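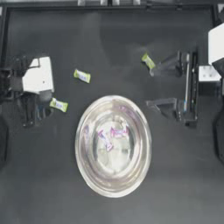 Pre-purchase inspection checklist, two-arm tabletop cell
Site: Urnwood packing room
Checked by: Carolina Paiva
Date: 31/03/2018
Copies: Gunnel Westerberg (budget), Yufang Xia (maintenance)

I went through the sheet with the Dundance quote open next to me, so some of my comments wander off into money. Sorry, Gunnel – you did ask for everything in one place!

1. Emergency stop within reach of the operator
OK. One button at the front. I'd like a second one by the door and it isn't in the quote, so please add it to the extras list.

2. Arms fixed to the frame, bolts marked
OK. Yufang wants paint marks on the new ones too, and she'd rather do them herself than pay the installer for it (fine by me).

3. Cables clear of moving joints
Needs work. The cable ties are the cheap kind. Put 2 bags of the good ones on the June order.

4. Gripper fingers: wear, looseness, pinch points
OK for now, but see spares below. Fingers are what we'll go through fastest, and the quote has only one set per arm. Tapia sells a matching set for $87, and I'd much sooner have those sitting on the shelf than wait on shipping with the whole cell down.

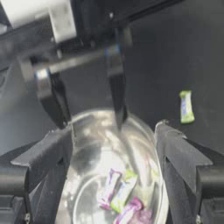
Do we need to buy spare fingers for both arms at the same time?
Buy one full set now and share it. The fingers are the same part left and right on the model we were quoted, so a single spare set covers whichever arm needs it first. We can order another when that one gets used.

5. Bowls and containers
OK, with a comment. Polished steel looks great and wipes down in no time, but it throws a lot of glare under our lights. Li-hua Kuo thinks a matte bowl would be kinder to the cameras, and I'm with her. They're $55 for the pack from Pinden. I'd buy one pack, try it for a couple of weeks and then decide about the rest – no sense in filling a cupboard with bowls we might not like.

6. Work surface
OK. Dark matte top, easy to spot wrappers on, and it does show smudges. Wipe-down goes on the daily list. I've left the replacement top out of the budget and I think it can wait a year.

7. Test items
Wrapped candy, same as on the trial plan. Please keep one sealed bag back for the acceptance test so the supplier and the two of us are all using the same stuff. Charge it to the trial and not to the kitchen, Gunnel, before you ask.
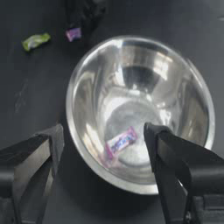

Item 7: wrapped candy, one in the steel bowl and two on the table.

8. Guarding and floor marking
Not done. The quote has a light curtain at $463 and I went back and forth on it for ages. My vote is to buy it. Tape on the floor is cheap, but people step over tape when they're in a hurry (me included), and if we add the curtain later we pay for a second visit from the installer.

9. Power and air
Power OK. Air not needed for electric grippers, so cross the compressor line off the quote. I'm not sure how it got on there in the first place.

10. Training
Open. Sânziana Barbu has offered a half day on site for whoever runs the first shift. I've said yes and still need to know which cost code it goes under.

Still to do before we sign:
Second stop button priced
Compressor line removed
Spare finger set added
Light curtain approved or turned down, in writing please
Cost code for training

Signed off with comments, C. Paiva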